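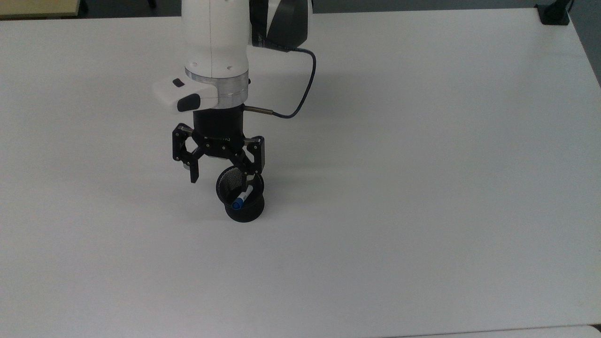

Unit 4: Opening and Running a Small Live Music Venue

Course handout, Hospitality and Entertainment Management
Prepared by Solange Macedo, with additional material from Shengli Xie

Purpose of this unit

Unit 4 considers the first year of a small music venue, from the choice of a musical identity to the settlement of performers' fees. Students should have completed Unit 3 (Licensing and Public Safety) and should bring their licensing worksheet to the tutorial.

The main case is the Nullora Room, a licensed bar with a stage in the harbour district of Devau. It was opened in October by Leobardo Cárdenas, formerly a touring bass player, and Zihan Deng, who had managed restaurants. Figures are taken from the case file and should be used in all written answers.

4.1 Choosing a program

A venue's program is the pattern of music it offers across the week and the season. Small venues generally adopt one of two models. In the single-genre model, the house is known for one kind of music and patrons arrive with a settled expectation. In the mixed model, each night is given a different character, and publicity must be renewed for every event.

The Nullora Room opened on the mixed model. Folk, dance bands and comedy were presented in the same week, and the owners found that few patrons returned for a second night. After the first quarter the program was narrowed to swing and early jazz, with one evening a month kept for visiting acts. The case file records the reasoning of both owners, who did not agree. Mr. Cárdenas favoured a single genre from the start. Ms. Deng was concerned that the neighbourhood would not support it outside the holiday season, when many of the visitors staying near the harbour have gone home.

Students should read both positions before the tutorial. A good answer will deal with the off-season question directly.

4.2 Capacity and layout

The licensed capacity of the Nullora Room is 74 persons, including staff and performers. Students frequently overlook this last point. A seven-piece band with a sound operator takes up eight places before a ticket is sold, and bar and floor staff must then be deducted.

The owners have limited advance sales to 60 on band nights. The remaining places are held for staff, performers and a small number of patrons at the door. On quieter nights with a duo or solo pianist, the limit on advance sales is reviewed by the duty manager.

The layout was altered once. The stage was first placed beside the entrance so that it could be seen from the street. Late arrivals had to pass in front of the performers, and complaints were received from both sides. It was moved to the rear wall, and the bar was left where it stood. Students should mark on the floor plan (Appendix B) the route from the street door to the bar, the route from the bar to the washrooms, and the emergency exits. Any point at which the routes cross should be noted.

4.3 Engaging performers

Three forms of payment are in common use:

Flat fee. The performer receives an agreed sum regardless of attendance.

Door split. The performer receives a share of ticket revenue. The agreement must state whether the share is calculated before or after expenses.

Guarantee with split. The performer receives a minimum sum, and a share of revenue above a stated level.

The Nullora Room pays its resident group, the Puneretti Quartet, a flat fee. Visiting acts are engaged on a guarantee with split. Disputes have arisen on two occasions, both concerning complimentary tickets. In each case the written agreement was silent on whether such tickets counted toward attendance.

Every engagement, including those between friends, should be confirmed in writing. At a minimum the confirmation should set out the date, load-in time, length and number of sets, fee, method of payment, meals and drinks provided, and notice required for cancellation. A specimen letter is provided in Appendix C.

4.4 Sound and neighbours

The premises share a wall with a residential building. Before opening, the owners spent roughly 4000 dollars on wall lining and a second inner door. Amplified music ends at 11 p.m., although the bar remains open later.

Yichen Ding, guest lecturer for this unit, advises that a new venue should introduce itself to its neighbours before the first performance and give them a telephone number that will be answered during opening hours. A record of calls should be kept behind the bar, showing the time, the nature of the complaint and the action taken. Such a record is useful when the licence comes up for renewal.

4.5 Publicity

The owners divided their first publicity budget between printed posters and a paid listing in Xia, a free entertainment guide distributed in hotels and cafés. The listing was kept. The posters were given up after the first season, apart from those announcing visiting acts.

Listings should carry the name of the act, the style of music, the starting time and the price. The starting time given must be the time at which music begins. If doors open earlier, this should be stated separately.

Tutorial preparation

Read the case file and Appendices A to C.
Complete the floor plan exercise in section 4.2.
Draft a letter of engagement for a visiting trio on a guarantee with split, and include a clause on complimentary tickets.
Prepare a one-page program for the Nullora Room covering four weeks in the off-season, with a short note defending the choice of acts.

Written work is to be handed in at the start of the tutorial. Late work should be left at the program office with a completed cover sheet.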